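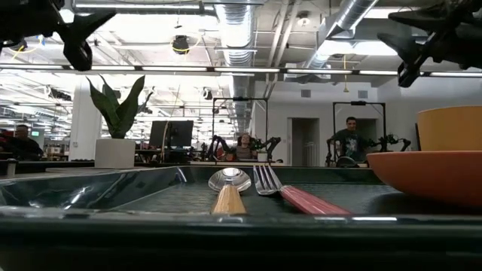 Daily setup of a two-arm table cell starts with the fixed camera, because every later check is judged against its view. Power the camera first and leave it on for 15 minutes before taking the reference frame. Both grippers should be parked at the top of the view, one in each corner, with the tray below them. Glossy trays need extra care. On the dark green one, the raised rim picks up streaks from the ceiling lights, and the bowls of metal spoons do much the same. A pixel at 255 in all three channels holds no usable detail. If the streaks reach the handles of the utensils, lower the exposure one step and take the frame again.

## 4.2 Gripper check

Carry this out with the arm in hold mode and the speed limit set to 8 percent.

1. Open and close each gripper fully, three times.
2. Compare the closed position with the value on the cell card. Record the difference, including its sign.
3. Look along the fingertips for a step between the two faces. A step you can feel with a fingernail means the finger screws must be reset.
4. Wipe the fingertips with a dry cloth. No solvent.

The Pandis fingers used in this course have beveled tips. The bevel wears before the flat does, so a finger can pass step 2 and still fail step 3. Write down both results.

## 4.3 Wrist camera

The wrist camera moves with the gripper, and its exposure time has to be short enough for the speed of the arm. At the factory setting, slow approach moves are sharp and fast transfers are not. Under heavy blur the fingers stay readable, as they do not move relative to the lens, while the table and everything past it smear into diagonal bands. Fingers that look sharp are therefore no proof that the exposure is right. Judge it on a fixed object on the table. 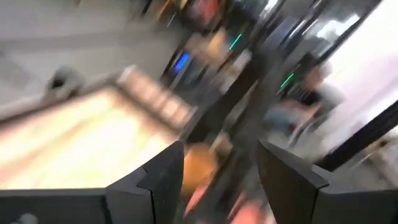

Krajčí objected to this section in last term's notes: a short exposure in a dim room only trades blur for noise, and the arm should be slowed down first. The objection is fair for the Gruvthorpe cell, where half the lights are off after 6 p.m. The order used now is:

- cut the transfer speed until the edge of the tray is readable
- shorten the exposure
- raise the gain last, and note the value

## 4.4 Cell log

Log the closed position of each gripper, the exposure and gain of each camera, and the transfer speed. Screws that were reset get their own line – torque value, finger, initials. Pleller mounts are checked again after 92 cycles, as the clamp settles.

Exercise 4 uses the log from your own cell. Bring it to the lab session.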